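Kistetti windowed side wall, used indoors

Posted March 2, 2018 by Noreen Corrigan

The Kistetti side wall is sold as a part for party tents. You buy the tent, then you buy the walls if you want walls, and the version with windows costs a bit more than the plain one. I don't own the tent. I bought the walls to divide a rented unit with a concrete shell, and I have had them up for nine weeks, so this review is for anyone thinking of doing the same. If you want to know how they stand up to wind and rain at a wedding, I can't help you.

The unit is 500 square feet. The walls are bare grey concrete and the lease says we may not paint them or drill into them. I share the place with Diarmuid Kinsella, who needs his end kept separate from mine. We looked at stud walls (landlord said no), folding office screens (too low) and a theatre drape (too dark, and the quote was silly). Diarmuid had used tent walls at a market and suggested those. I paid $240 for the set, delivered.

What comes in the box

The walls arrive folded in a carry bag with a zipper. There is a bundle of ties and a single sheet of instructions, which covers the tent and nothing else. Hardware for hanging is not included, as the tent frame is meant to do that job. Budget for this if you are using them on their own. We ran a steel cable between two existing beams and clipped the top hem to it with curtain hooks from the hardware store.

Ours smelled when we opened them. It was the usual new tent smell and it took the better part of a week to go, with the door open when the weather allowed. I would not hang these in a bedroom on the first day.

Putting them up

Allow 60 minutes with two people. It took us longer because we strung the cable too slack and had to take everything down and tighten it. The fabric is heavier than it looks in the bag, and the weight pulls the middle of the cable down if there is any give in it. A turnbuckle at one end fixed that. Buy the turnbuckle first.

The top hem is reinforced and has held up well. The bottom hem is not weighted. With the overhead door open the bottom lifts and swings, and you will find yourself kicking it back into place. Malachy Nic Aodha, who has the unit next door, gave us a length of chain and we slid it into the hem. It has hung straight ever since, though you have to unpick a few stitches at the corner to get the chain in and then close them up again by hand.

How it looks

Better than I expected. White fabric beside bare concrete makes a big difference to a grey room, and the windows keep it from looking like a hospital curtain. They are the divided sort, with panes, which I thought would look fussy. I have come around to them. 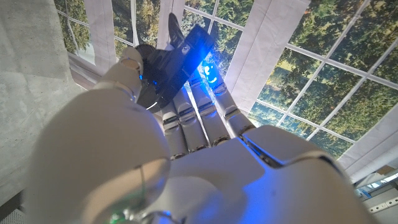
White fabric and paned windows, with the bare concrete at left.

The windows are the reason to pay extra. With the plain walls my side would get next to no daylight, as the only real window in the unit is on Diarmuid's side. With these I can work through the morning with one lamp on. They also mean you are not fully private, so if privacy is what you're after, buy the plain ones or mix the two.

The fabric picks up whatever colour of light is near it. This is good if you like that sort of thing and a nuisance if you are trying to judge paint or thread. I moved my sample table over against the concrete for that reason and keep the colour matching to daylight hours.

Creases

They come heavily creased and the instructions say not to iron. Most of the creases in the plain areas dropped out over the first two weeks. The ones across the windows took longer and I can still find a couple when the sun is low. I tried a hair dryer on the lowest setting, held well back, and it helped a little. I would not go near it with a steamer.

Cleaning

Warm water, a drop of dish soap and a soft cloth. White shows everything, and in a concrete unit there is always dust, so I wipe mine down when I do the floors. A coffee splash came off the same day with no mark. Grease from the cable did not, and I have a grey smudge along the top that I have given up on. Wipe the cable before you hang anything from it.

Noise and warmth

It does nothing for noise. You will hear the other person's radio and their phone calls exactly as before. It does help with heat. I run a small heater on my side and it now cuts out from time to time, where before it ran all day. I haven't compared the bills.

Compared with others

Ilgın Bilgin, who runs the print studio upstairs, has the Cerkico walls. They are thicker, the bottom hem is weighted from the factory, and the seams are tidier than mine. They also cost a good deal more and the windows are plain rectangles without panes. If I were hanging these in a shop where customers come in, I would probably go with the Cerkico. For a work unit I don't think the extra is worth it.

Good points
Price
Daylight through the windows
Strong top hem
Comes down and goes back in its bag if you move

Bad points
No weight in the bottom hem
Smell in the first week
Creases across the windows
Instructions no use without the tent

Would I buy it again? Yes, with the chain and the turnbuckle in the same order. I am going to get one more plain section in March to close off the storage corner, and I'll add a note on whether the whites match between batches, as somebody asked me that about the last thing I reviewed and I had no idea.

Four out of five.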